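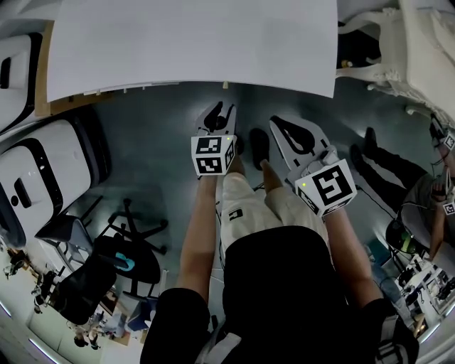

Minoru Murakami wrote:

> I've been through my copy of the Selgate LP three times now and I still
> can't hear a second guitar on "Vuda". The sleeve only lists one. Are you
> sure you're not thinking of the version they did on the radio? Also, does
> anyone know how many were pressed? The dealer I got mine from swore
> blind it was 400 and charged me accordingly.

Hi Minoru, and hi all,

No, it's definitely the LP! I should know, as the second guitar is me. You won't find me on the sleeve because I wasn't meant to be there. I'd driven Asuka Hayashi over with her amp, and I was sitting in the kitchen eating somebody else's biscuits when she put her head round the door and asked if I could still play that daft droning thing in open D. I could, just about, so in I went.

Have another listen from the second verse onwards, on headphones if you've got them, and turn the balance right over to the left. Asuka is doing the twiddly part up high and I'm underneath on a borrowed Ichikawa twelve-string with 11 strings on it (one went while I was tuning up and we hadn't got a spare). I'm very low in the mix – quite right too – but there's a clonk just before the last chorus where my sleeve button hit the body, and once you've heard that you'll never get rid of it. Sorry.

The radio version is another thing altogether. That was done in November, after Joleso had left, so it's only Asuka and the bass, and they take it a good deal faster. I've got it on a cassette off the air with the start missing and the announcer talking all over the end. If anybody has a cleaner one I'd love a copy, and I'm happy to swap for the rehearsal tape, which has a long go at "Ferry Song" that falls to bits in the middle and is still my favourite thing they did.

As for the pressing, your dealer is right that 400 were ordered. What came back from the plant was 328. The rest had the label for side 2 stuck on both sides and Joleso wouldn't have them in the house. I always assumed they were melted down, but a chap at a record fair once told me he'd seen one, so who knows. Have a look at yours! If both labels say side 2 you've done rather well, whatever you paid.

Does the matrix number on yours have a little star scratched after it? Mine does on one side only and I've never found out why. Asuka might remember, but she's hopeless at answering letters, so I'll ask when I see her.

Somebody asked last month about the tuning for "Long Field" as well. It's the same open D, capo at the second fret, and let the bottom string ring all the way through.

Cheers for now,
Pete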